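Grenow Table, pale finish
Item 941

The Grenow is a table. It has a flat part on top, where you put things, and legs underneath, which stop the flat part from being the floor. We mention this because our last catalog called it a "gathering surface" and three customers phoned to ask if it came with legs. It does. They're in the smaller box.

The top is light in color with a low sheen and plenty of grain, some of it straight and some of it wandering off in long curves. No two tops match. If you order a pair to push together, the lines will not meet in the middle, and you will notice this every morning for about a week.

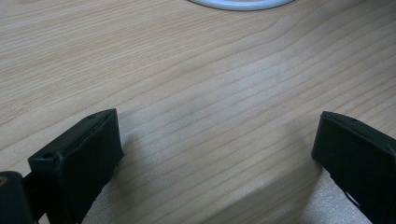 Crumbs show up less than you'd expect on a pale top. Coffee shows up exactly as much as you'd expect. Wipe it with a damp cloth, then a dry one, and keep scouring pads away from it. Hot pots need a trivet. We sell trivets, but a folded dish towel costs less and you already own it.

Assembly takes one person who reads instructions or two who don't. The hex key is taped under the top. Please look there before writing to us.

Also in the range: the Haltex bench, which tucks underneath, and the Van der Linden chair, which is handsome and a little too wide to do the same.

Maximum load: 230 pounds, spread out. Dancing is not spread out.
Warranty: 3 years on the top and legs. Rings left by mugs are considered decoration and are not covered.
Shipping: flat, in two boxes, from our Baturville warehouse. They don't always travel together. If only the legs arrive, give it a day.

Page updated Tuesday, July 19, 2022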